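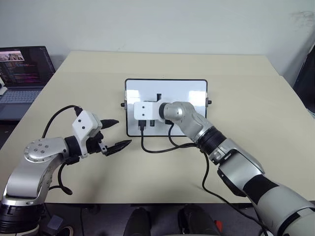 Figure 1. Table with laptop and white board panel.

Duet Singing and Listener Preference: A Comparison of Two Recordings of "Vado"
Student project report, Introduction to Popular Music Studies
Vlasta Dvořáček and Kaede Koyama

1. Background

Many pop ballads are released twice, once as a solo and once as a duet. The duet usually comes later and is often meant to bring the song to a new audience. We wanted to know if listeners who hear both versions prefer one of them, and if the order of listening makes a difference.

The song we picked is "Vado" by the singer Zakska. The solo version is the fourth track on the album Plivanis. The duet, with the singer Ďurica, came out as a single the following spring. Both recordings are in the same key and at the same tempo, 80 beats per minute. The arrangement is almost the same too. The duet adds a string part in the second verse and drops the guitar solo before the last chorus. Few song pairs we looked at were this close, and several we liked better had to be thrown out because the duet had been moved to a different key to suit the second singer.

2. Method

We made an online form with two audio clips of the same length, both starting at the second verse. Half of the listeners got the solo first and the other half got the duet first. After each clip they gave a score from one to ten for the voice, the feeling of the song, and how much they wanted to hear the rest. At the end they picked a favorite and could write a comment.

The link was shared through two student mailing lists and a message board for ballad fans. We closed the form in May when we had 1000 complete answers in each group, for a total of 2000. Answers where the person had skipped a clip were not kept. We did not ask for names or ages.

Vlasta built the form and did the scoring tables. Kaede edited the clips and sorted the comments by topic. Loudness was matched by ear and then checked in the editing program, as the duet was mastered louder.

3. Results

The duet was the favorite in both groups. The lead was larger in the group that heard the solo first. In the group that heard the duet first, the two versions were close, and the solo got the better score for voice.

The scores for feeling followed the favorites. Wanting to hear the rest did not. Both versions scored nearly the same on that question whichever one was played first, so it may depend more on the melody than on who is singing it.

Most comments were about the moment Ďurica comes in. Her first line is sung an octave below where Zakska sings it on the album, and people either liked this a lot or found it too dark for the song. One listener wrote, "I know the album by heart and this still gave me chills." Another wrote, "She is great but I want the guitar back." The missing guitar solo came up often, even though it was not part of either clip. Those listeners must have known the recordings already.

4. Discussion

The order effect fits what we expected. A listener who has just heard a verse sung alone notices the second voice as something added. Going the other way, the solo can sound plain at first, but several people wrote that they could hear Zakska's phrasing better without the harmony.

The main problem is that we did not ask if people knew the song before. The message board members probably did, and the students probably did not. We also could not separate the effect of the second voice from the effect of the strings. A version of the duet without strings would help, but none has been released, and our attempt to filter them out damaged the vocals.

If we did this again we would add one question about knowing the song and use at least three song pairs. We would also use the full chorus in each clip. The second verse is where the duet changes most, which may have given it an advantage.

5. Materials

The form questions, clip start times and score tables are in the appendix. The audio clips are not included for copyright reasons.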